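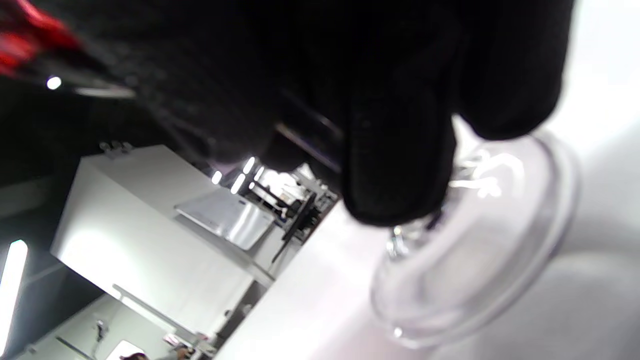 Ticket: Label export drops vintage and region lines
Product: Zasine cellar catalog, desktop
Opened by: Zinash Ambaye, Ballitthorpe
Status: Solved

First entry

Hi all! First off, I love this program. I keep the list for our tasting club and I moved the whole thing over from a spreadsheet in February, 1,855 bottles in one go, and the import was a dream. Every producer name came through, accents and all.

My trouble is with printing shelf labels. I pick a rack, choose Export > Labels, and the sheet comes out with the producer and the bin number but no vintage and no region. On screen both fields are filled in. It happens on every rack I imported, and it does not happen on bottles I typed in by hand. The printer is an old Ganditz and I'm using the 34-per-sheet template.

Tried so far:
Restarted the program. No change.
Switched to the plain template. No change.
Exported to PDF and skipped the printer. Same blanks in the PDF, so the Ganditz is off the hook.
Retyped the vintage on one bottle and exported again. The vintage printed! Region still blank.

Reply from Igwe support

Thanks for such a clear write-up, Zinash. The retyping test is a great clue. Could you open one of the imported bottles, click into the vintage field, press End, and tell us where the cursor lands? We'd also like to know which column type you picked for vintage during the import.

Second entry

Oh, this is fun. The cursor lands one space past the last digit! So there's a trailing space on the vintage, and I checked region and it's the same there. Column type was Text for both. I think my old spreadsheet padded everything (it had been through three different programs before I got it).
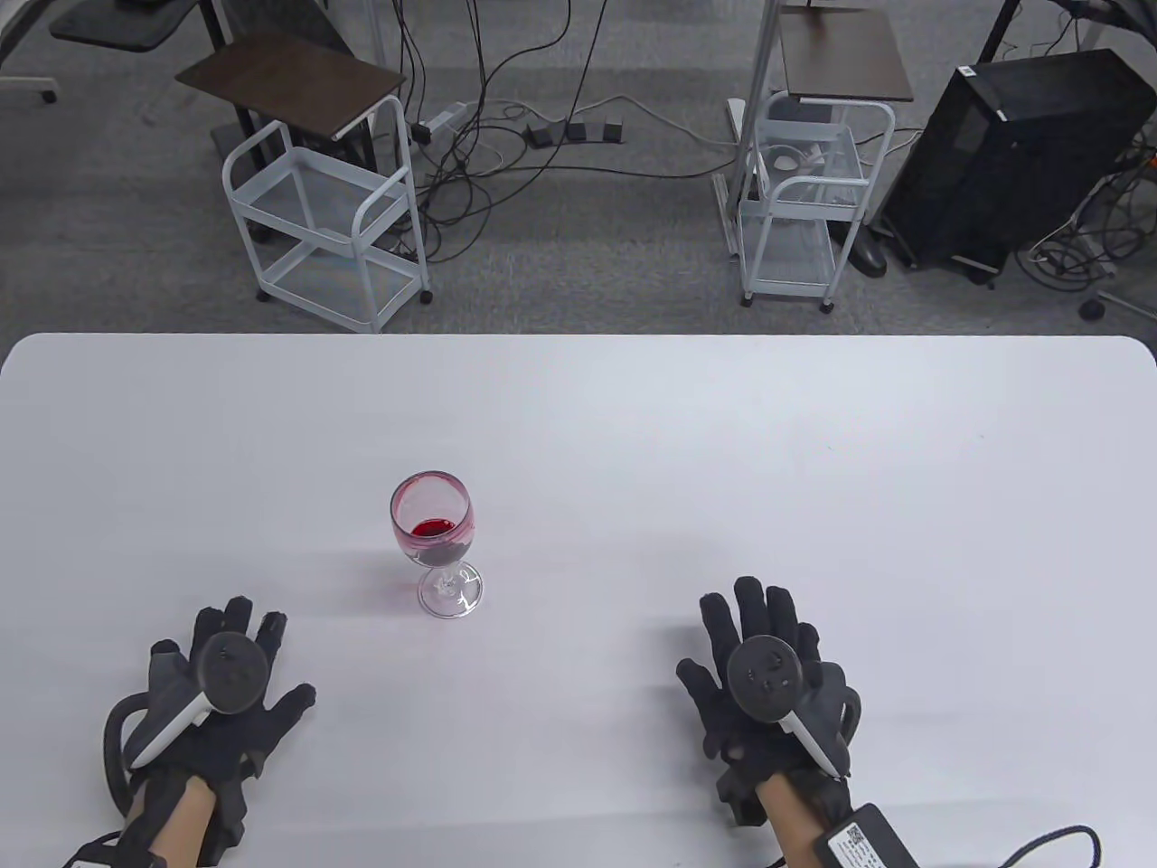
I tried Tools > Clean Up Fields with "Trim spaces" ticked and ran it on a single rack. It said it finished, but the labels were still blank, and the cursor still sat one space out.

Reply from Igwe support

We can reproduce it on our side now. The character in your file is a non-breaking space, and the trim tool in your version only looks for the ordinary kind. The label export is stricter than the screen view, and it skips any field it can't read cleanly.

Steps that worked here:
Make a backup first, File > Back Up Catalog.
Go to Edit > Find and Replace and tick "Match special characters."
In the Find box type ^s and leave the Replace box empty.
Set the scope to Vintage and Region only. Please don't run it on Producer, where some names may need those spaces.
Run it, then rebuild the index under Tools > Rebuild.

Third entry

It worked! I did the reds first, 900 bottles, and the replace took 11 seconds. Rebuilt the index, exported the first rack, and there they were, vintage and region on every label. Then I did the rest and printed until the label paper ran out.

One small leftover: bottles with no vintage at all now print "0" on that line. I can live with it, but a blank would look nicer.

Reply from Igwe support

Wonderful news! For the zeros, open the template, click the vintage line and tick "Hide if empty or zero." The fix for the trim tool is on the list for the next update.

Fourth entry

Ticked it, zeros are gone — thank you so much! Please go ahead and close this. I'm printing the whites on Friday.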